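About Tovholm

Tovholm rents kitchen and serving equipment to caterers, community halls and private hosts. The company was started by Akosua Dramani in Norport and operates from a single warehouse at 446 Ellora Road. Party decor and tents are outside our range.

Stock is held in sets for 21, 200 or 300 guests. Each set is packed in numbered crates with a printed count sheet inside the lid. Orders close two days before pickup — later requests are filled only from open stock.

Returned items are washed, inspected and counted at the warehouse. Customers scrape and rinse before repacking.
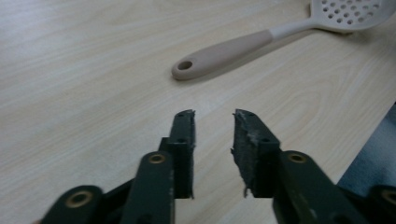

Utensils are rented by the piece or as part of a set. Serving tools are listed by head type, solid or slotted. A slotted spoon with small round holes in rows, like the off-white one on the wood-grain tabletop, is listed as slotted. Replacement charges appear on the rental agreement.

Delivery within Norport is handled by Agbeko, our carrier since May.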